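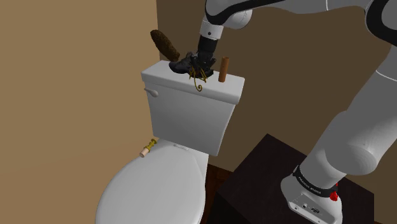 Trial 309 was recorded as a success. The arm had lowered its load over the tank lid, the controller had reported a completed placement, and the scoring script had written a 1 in the results column. Marisol Zamudio was reading the contact log for another reason when she saw that the fingers had never registered a release.

Zamudio runs simulation testing at Wasberg, where a single arm practices household tidying in a rendered bathroom before any hardware is allowed near a real one. The task reads simply enough: pick up an object, move it to the top of the toilet tank, let go, back away. The planner, called Ongart, had been passing its trials since May. After trial 309 she pulled the logs for the full run of 800 and found 37 more in which the object was scored as placed while the gripper still held it.

The fault sat in the way the success check was written. Cillov, the in-house scoring module, asked whether the lowest point of the object's collision shape was within 8 millimeters of the target surface and whether the object's speed was close to zero. Both conditions are met by a box resting on a lid. They are also met by a flexible or tangled item dangling from closed fingers, provided the arm is holding still and one part of the item hangs low enough.

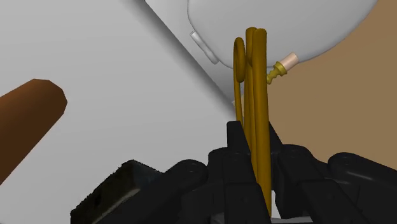 Tangled geometry is hard on a gripper in simulation as well as in a workshop. A rigid block offers two flat faces and one predictable contact patch per finger. A bundle of wire offers several thin contacts, some of which the solver merges and some of which it drops from one step to the next. The ochre piece held upright between the fingers here has two lengths side by side, one thicker than the other, and a narrow loop standing a little lower. Close the fingers on that and the grip force is shared unevenly. The controller sees a width reading that could mean a firm hold or a poor one.

Ekkachai Klinhom, who maintains the contact model, spent two weeks on the merging problem before concluding that it was a separate issue. Contacts were noisy, but the noise did not explain the scores. With contact merging turned off, the same trials failed in the same way and were still marked as passes.

The second part of the fault was in the collision shape itself. To save computing time, irregular objects had been wrapped in a convex hull, a closed skin with no hollows. For a bundle with one long stray strand, the hull extends to the tip of that strand and fills in everything between. Cillov measured from the hull. The planner measured from the hull as well, which meant the two agreed with each other and neither agreed with the mesh on the screen.

"We had two checks that shared one wrong input," says Iqra Jafri, the safety reviewer who signed the internal report on 9/9/21. "I would count that as one check."

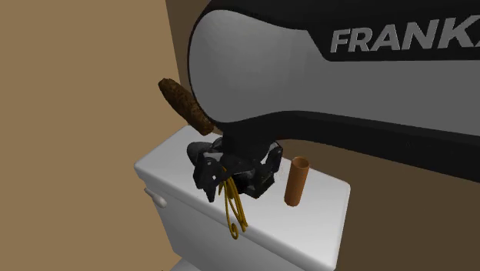 The wire bundle between the fingers at the tank. One of its longer strands ends in a small curl, the lowest point of the bundle.

The report treats the matter as a safety finding, although no hardware was involved. Ongart's next step after a scored placement is a retreat at full speed. On a physical arm with the object still gripped, that motion would sweep a trailing wire across whatever else was standing on the lid. Charoen Phromma replayed the affected trials with the retreat enabled and logged contact with a neighboring object in eight of them.

Three changes followed. Release is now a required event, confirmed by finger width and by zero contact force on both fingertips. Irregular objects are split into several smaller convex pieces, at a cost in run time that Phromma describes as annoying. The retreat begins with a slow vertical lift, and any load on the wrist during that lift stops the arm.

Kianoush Ansari of Julex, which supplies object models to the lab, has asked for the hull data on the rest of the catalog. Slender items with curls or hooks are first on the list. Until those have been rerun, Wasberg has withdrawn the placement scores for all flexible objects and left the figures for rigid ones in place, with a note.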